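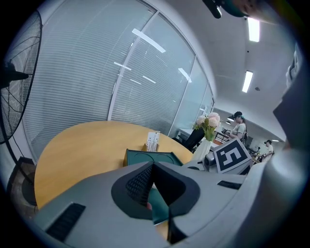
Thema: Tischschmuck im Lesesaal Fellcombe

Verwaltung_Fellcombe
2024-09-20
Für die Tische im Lesesaal sind künftig blassrosa Rosen in weißer Vase vorgesehen. Um Stellungnahme wird gebeten.

Gurkham
Gegen Schnittblumen bestehen Bedenken. Der Wasserwechsel ist bislang nicht geregelt. Topfpflanzen wären vorzuziehen.

Lu
Dem wird widersprochen. Topferde ist im Lesesaal laut Hausordnung unzulässig. Bis zu 24 Stiele je Lieferung genügen.

Gurkham
Die Hausordnung nimmt Hydrokultur aus, siehe Ziffer 2.

Verwaltung_Fellcombe
Ziffer 2 wird geprüft. Bis dahin bleibt es bei Rosen.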